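**Ticket 304: Locker doors in the break room do not stay closed**

Opened by: Yhon Grajales
Assigned to: Dorothy Goodall, Peketti building service
Location: Listus, second floor, break room
Status: solved, one part on order
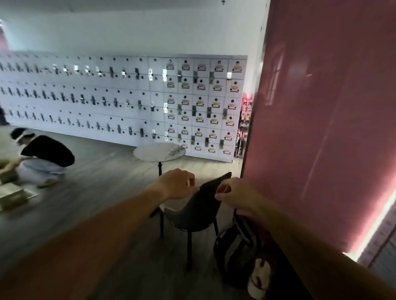
*Locker wall, with the small compartments on the right. Some of the doors are standing a little open.*

**First message, Yhon**

Hello Dorothy,

I write about the small lockers in the break room, the section with six rows and five columns. Several doors do not stay closed when they are not locked. You push the door, it touches the latch, and after a moment it comes back by the width of a finger. If you turn the key while you push, it stays. The bigger problem is number 76. The key turns but the door does not lock at all, and a colleague has her shoes and her medicine inside, so she is worried.

We are moving the furniture in the same room this week. I can keep the space in front of the lockers free, if you tell me how much you need.

What I have tried already:

- I cleaned the latch plates with a dry cloth. No change.
- I tried the spare key for 76. It is the same as with the first key.
- I opened and closed the doors with nothing inside, because I thought maybe the bags were pushing from behind. Two of them got better. The others did not.

I did not use oil. The paper from Kumsa that came with the lockers says that oil is not allowed in the lock.

Regards,
Yhon

**Reply, Dorothy**

Hi Yhon, thanks for the clear notes, and for leaving the oil can alone. A few questions before I come over:

1. Are the bad doors next to each other or spread out?
2. Do the doors rub at the bottom corner?
3. Has anybody moved the lockers or leaned something heavy on them?

For 76, please have your colleague take her things out today and use a free one. I need one clear meter in front. A small table is fine if I can push it away.

**Reply, Yhon**

1. They are mostly in two columns that are neighbors. One more is alone, in the lowest row.
2. Yes, three of them rub. I put a piece of paper between the door and the body. At the top it slides easily, at the bottom it gets stuck.
3. The lockers were pulled out from the wall when the new floor was made, in the beginning of April. I was not there, but the man from Wokholm who did the floor confirmed it by phone. After that they were pushed back. I do not know if somebody made them level again.

My colleague has now number 71, and her things are moved. I wrote it in the key list.

The round table with the marble pattern will stay in front of the lockers, but it is light and has only one leg, so it is easy to push. The black chairs we can put to the other side before you come.

**Reply, Dorothy**

That floor is your answer, I think. When one corner of the cabinet sits low, the whole body leans a little and the doors no longer meet their latches squarely. You can check it before I get there. Put a spirit level on top of the small section, first left to right, then front to back, and write down where the bubble goes. Please don't loosen any screws between the sections.

**Reply, Yhon**

I borrowed a level from the workshop, 400 mm long. Results:

- Left to right: the bubble goes clearly to the left, so the right side is lower.
- Front to back: almost good, a little bit lower in the front.

I also looked under the edge with a flashlight. At the right front corner the foot does not touch the floor. I can put a folded sheet of paper under it and pull it out again with no resistance. I hope I describe this correctly: the foot is screwed too high into the cabinet, and so the corner is hanging.

**Visit note, Dorothy, 30 April 2022**

Yhon's reading was right. Work done:

- Turned the right front foot down until it carried weight, then a small turn on the right rear foot.
- Checked level again in both directions. Good.
- Opened and closed every door in the small section. All but two now stay shut with a light push.
- On those two, the hinge screws had worked loose. Tightened by hand, no power tool, as the metal is thin.
- Number 76: took the lock out. The cam at the back was bent and missed the slot. Straightening it would only last a few weeks, so I have ordered a new one from Kumsa. Delivery is seven working days.

The lock hole in 76 is covered with tape on the inside. Please don't use that compartment until the new cam is in.

**Reply, Yhon**

Thank you, it is much better. This morning I tested all the doors again after the people had put their bags inside, and they stay closed. One door in the top row makes a small click noise when it closes, but it locks normally, so for me this is no problem.

Two questions remain:

- The stickers on the doors: may I replace them if one comes off? One has a loose corner. I would like to use the same size so that it looks equal.
- The table: can it stand closer to the lockers? Some people would like more place for the chairs, but I am afraid that the lower doors will hit the leg.

**Reply, Dorothy**

Stickers: yes, go ahead. Clean the paint with a damp cloth and let it dry first. Keep them clear of the keyhole, otherwise the glue gets on the keys.

Table: open the widest door in the bottom row all the way and leave a hand's width after that. Remember that somebody has to kneel there to reach the lowest row, so I would leave it further out if you can.

The click is the latch plate springing back. Leave it, and write in this ticket if it gets louder.

**Reply, Yhon**

Good, we leave the table where it is. I told the others also not to lean the flat boxes against the lockers when we unpack the rest.

I change the status to solved, with the part for 76 open. When the cam arrives I will write to you here, and please bring also the second key, because the old spare stays with me until then.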